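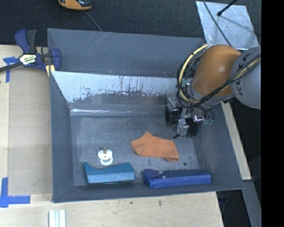
January 13, 2022

Came in early to get the sorting bench straight before the others arrived, and as usual it took me twice as long as I had promised myself, mostly because I will stop and look at things. The baby and nursery returns are the slowest of the lot. They come up in the big dark grey bin, and you never get two things in it that want treating the same way: this lot had a white pacifier, a little orange cloth thing much like a sock in shape, and a couple of boxes in blues and greens down by the front wall. Each of those goes to a different shelf with a different form, bless them.

Dima Sleiman asked me yesterday to write down how I decide what goes where, so that she and Dima Geagea can do the bench without me in March (I shall be away for 9 days, and yes, I will bring back biscuits). So, as I do it at present:

Anything for the mouth comes out first and goes in the lidded tub on the left. I look at the nipple and the shield under the lamp, and if there is a tooth mark, a split or any doubt at all it goes in the reject drawer. We don't argue with ourselves over a pacifier. They cost very little and I would sooner lose ten good ones.

Cloth next. Small cloth things want a proper feel with the fingers, turned inside out, looking for loose threads round the toe or the seam. Single socks go in the shoebox marked Singles and stay there until the end of the month. I had a very nice moment on Tray 56 when a sock that had been waiting since before the holidays met its partner, and I'm afraid I made everybody come and see.

Boxes last. Read the label before opening, copy the number into the book, then open. If the box is crushed but what's inside is fine, it goes to Sakai's shelf for reboxing. Wrapped things stay wrapped until there are 2 of us at the bench, please, as we had that muddle with the Lander parcels and I would rather not spend another afternoon on the telephone.

The bin itself is getting shabby. The back slope has lost a good deal of its pale surface, with dark flecks and scrape marks all along the bottom edge, and the floor is well scuffed too. I ran a cotton cloth along the worn part and it didn't snag, so I'm happy to carry on for now, but I don't want knitted things dragged up that side. Lift them, don't slide them. I've asked Zoluvus what they would charge for a liner and will stick the answer in here when it comes.

Book total when I stopped for tea: 374 lines, all tallied with the Trarance sheet except one, a bib written in twice by me. Corrected in pencil, initials beside it.

Still to do: new labels for the lidded tub, a softer bulb for the lamp (the shiny strip at the bottom of the slope does catch the eye after an hour or so), and find out who has gone off with the good scissors.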